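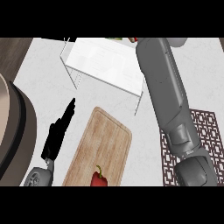

Figure 4. Countertop with clear shelf rack.

Section 4. Preparing a Comparative Ranking for Release

This section applies to registered editors of the Girance Public Policy Workbench. It covers loading country data, setting indicator weights, and releasing a ranking of government performance to member institutes. Readers who only consult published tables should go to Section 7.

4.1 Before You Start

An editor account with release rights is required. Reader and contributor accounts can open a draft ranking but cannot lock or release it. Requests for a change of account type are made through the Nirneck service desk, which will ask for the name of the institute and the title of the ranking.

The following must be available:
- the country data file, saved as comma-separated text
- the source list for every indicator in the file
- the method note, in draft or final form

Note: Data files prepared under the August layout are no longer accepted. Convert them with the Layout tool under Files before proceeding.

4.2 Loading the Country Data

1. Sign in and select Rankings, then New Draft.
2. Enter a working title. The title may be changed until the draft is locked.
3. Select the reference period. All indicators in a draft must share one reference period.
4. Select Load Data and choose the country data file. A single file may hold up to 200 countries or territories and up to 20 indicators.
5. Wait until the status line reads Load Complete. Closing the window earlier cancels the load and leaves the draft empty.
6. Open the Load Report and review each entry marked Unmatched. Unmatched entries are usually caused by a variant spelling of a country name.
7. Correct the names in the source file and load it again. Names cannot be edited within the draft.

Caution: Loading a second file replaces the first in full. Weights already set for the draft are also removed.

If message 464 is displayed, the file contains an indicator that has no entry in the source list. Add the missing source and repeat step 4. Message 747 indicates that the draft is open in another session. Close the other session, or wait for it to expire, before trying again.

4.3 Missing Values

Empty cells are shown in gray in the data view. The Workbench does not fill them automatically. For each indicator with missing values, select one of the following treatments:

Exclude country: the country is left out of the overall ranking but remains in the indicator table.
Exclude indicator: the indicator is left out for all countries.
Carry forward: the value from the previous reference period is used and marked with a dagger in the published table.

Carry forward should not be used for indicators that measure a short-term response, such as testing policy, border measures, or emergency spending. The treatment selected must be stated in the method note.

4.4 Setting Weights

1. Open the Weights tab.
2. Choose Equal Weights, Fontana Weights, or Custom.
3. If Custom is chosen, enter a whole number for each indicator. The total must equal 100 percent.
4. Select Preview. The provisional ranking is displayed beside the ranking under equal weights.
5. Review any country whose position differs widely between the two columns, and record the explanation in the Remarks field.
6. Select Save Weights.

Note: Fontana Weights are available only when the draft contains at least one indicator from each of the health, economic, and civil liberties groups.

4.5 Locking and Release

1. Attach the method note and the source list.
2. Select Lock Draft. A locked draft can be read by all reviewers assigned to it.
3. Assign a reviewer from an institute other than your own.
4. When the review status changes to Cleared, select Release.
5. Choose Members Only or Public.
6. Confirm the release by entering your password.

Caution: A public release cannot be withdrawn. Errors found after release are handled by a correction notice, as described in Section 6.

The released table is copied to the Pusell archive with its method note, its source list, and the reviewer's remarks. Quotations from the table in press statements must give the title of the ranking and the reference period. A statement that refers to the position of a single country must also name the indicator set used.

Section 4 last revised March 2, 2024.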